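Section 4. Recording Grasp Demonstrations with Soft Objects
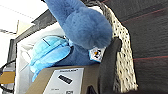 Bovitz, 31/08/2024

This section applies to operators who record demonstrations for the Narine learning system using the wrist camera. Complete the camera check in Section 3 before starting. Plush toys and similar soft items belong to Object Group B.

4.1 Preparing the session

1. Log in at the operator station and open a new session under Object Group B.
2. Enter the object code. Where no code exists, request one from the data supervisor, Nadja Imhof.
3. Place the object within reach of the arm. Fabric tags stay on the object and are not to be trimmed.
4. Confirm that the gripper finger and the object both appear in the wrist view.

Note: Household backgrounds such as furniture, textiles and cables are accepted. Do not clear them away between episodes unless they obstruct the arm.

4.2 Recording an episode

5. Press Record and wait for the tone.
6. Guide the gripper toward the object at low speed.
7. Close the fingers until the fabric begins to yield, then stop. A finger pressed into the plush is a valid contact.
8. Lift, hold, and set the object down at a different angle.
9. Press Stop. Mark the episode Complete, Dropped or Void.

Caution: Keep hands outside the work area while the arm is powered. Use the stop button if a cord or loose thread catches on a finger.

Dropped episodes are kept and used in training. Mark an episode Void only if the recording was interrupted or a person entered the work area.

4.3 Session limits

Each session is limited to 80 episodes. Change the object's starting position after every 36 episodes. Object Group B requires 700 complete episodes before its first training run; the current set holds 1,135 across all groups.

10. Upload the session before logging out. Sessions left on the station are not included in the nightly transfer to the Wallner server.

For upload errors, see Section 7.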